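Jolien Groen
Sat 18 April

1/ A thread about folding clothes, for anyone who has asked what I do all day and then watched my face while I tried to make it sound like science. Short version: we wanted to know whether a robot learns more from tidy demonstrations or from untidy ones. Long version follows. Get a drink.

2/ Background. You teach a robot to fold a jumper by showing it people folding jumpers. The people hold grippers in their hands, the grippers have cameras on them, and the robot gets to see roughly what it would see if it were doing the job itself. No robot needs to be in the building. Ours was in Dritley, sulking.

3/ The usual worry is how many demonstrations you have. Ours was a different one. Osvaldo Seixas looked at our first batch and asked why every garment began flat, square and facing the same way, as if it had been laid out by a nervous butler.

4/ Fair question. The answer was that I had laid them out, and I am a nervous butler.

5/ So we made two sets of demonstrations. Set A: 200 folds, all on one bench in the lab, garment smoothed out first. Set B: 200 folds, done in people's homes, on whatever they'd normally fold on, garment dropped and left as it fell. Same garments in both. Same people doing the folding.

6/ Same people matters more than you'd think. Roel Verhoeven folds a jumper like he's closing a deal. Sanne Maes folds one like she's putting a baby down. If Roel had done all of A and Sanne all of B we'd have published a paper about Roel and Sanne.

7/ Then we trained one policy on each set. We call the training code Nuteo. It is named after a typo and I won't be taking questions.

8/ Test: 14 garments neither policy had met, on 2 surfaces neither had met, starting however they landed. A fold counts if both sleeves end up inside the outline and the hem is within a hand's width of where it should be. Kristof Bakker was the judge. He wasn't told which policy was which, and he was merciless to both.

9/ Result on the lab bench, smoothed garments: the tidy policy wins. Comfortably. It folds beautifully. If you have a lab bench and a butler, buy this one.

10/ Result on the test garments as they landed: tidy policy manages 2 of 14 on the first surface. Untidy policy manages 7. Seven is half. I'd like to be clear that half is a rubbish laundry service. I'd also like to be clear that I ran down a corridor when I saw it.

11/ Second surface, the same order, a bit closer together. I'm leaving the numbers out of the thread because Kristof is re-judging a few where the hem was, in his words, "a matter of opinion".

12/ What was going wrong with tidy? We watched the failures back, which is a long afternoon. Mostly it went for the place where a corner ought to be. Sometimes there was a corner there. Often there was bedding, and it would pinch that and lift with tremendous confidence.

13/ Patterned bedding was the worst. Stripes look a lot like edges if every edge you've ever seen was on a plain grey bench. The untidy policy had been shown plenty of stripes and had, as far as we can tell, stopped caring about them. I envy it.

14/ The untidy policy has its own vice, namely dithering. It will hover over a hem, think better of it, hover somewhere else. Sanne pointed out that this is exactly what people do in set B, and she's right. We taught it to fold and also taught it to hesitate. Set A has hardly any hesitation in it.

15/ We tried cutting the hesitations out of set B and training again. It got faster and worse. My guess is that some of the hovering was looking: moving the camera until the edge of the cloth showed up. I have no proof of this. Jolien's guess, June deadline, you know how it goes.

16/ Yes, we tried mixing the two sets. Half and half came out level with untidy on the hard test and a shade below tidy on the bench. Nice and dull. It'll be what we recommend.

17/ Things this doesn't show. It doesn't show that mess is good in general. It doesn't show anything about shirts, which have buttons and are my enemy. And the homes all belonged to people who work with us, so "untidy" here means the untidiness of people who knew I'd be looking at it.

18/ Someone will ask about cost. Per usable fold, the home recordings took longer, mainly because somebody has to carry the kit up the stairs, and because Skedel (our booking sheet with ideas above its station) once sent two people to the same flat at the same time.

19/ Someone else will ask whether the bench was just too easy. Yes — that's the finding. I've put it in longer words for the paper.

20/ Next up is towels, with Nijs, our other arm, which is older and has a weaker wrist. Towels have four corners and no sleeves, and I've been told to regard this as a holiday.

21/ Leaving you with the sort of thing the policies have to make sense of. Find the hem, ignore the stripes.
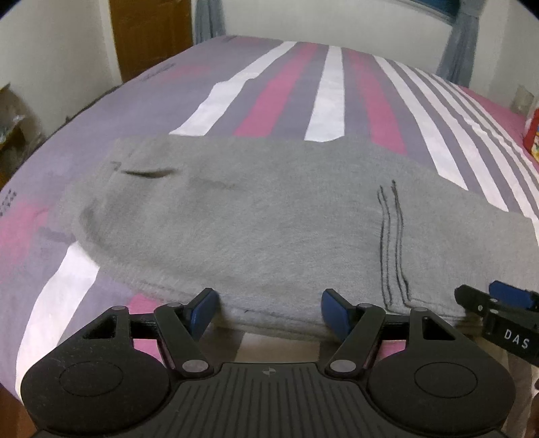 Grey knit, striped sheet, jaws open at the hem.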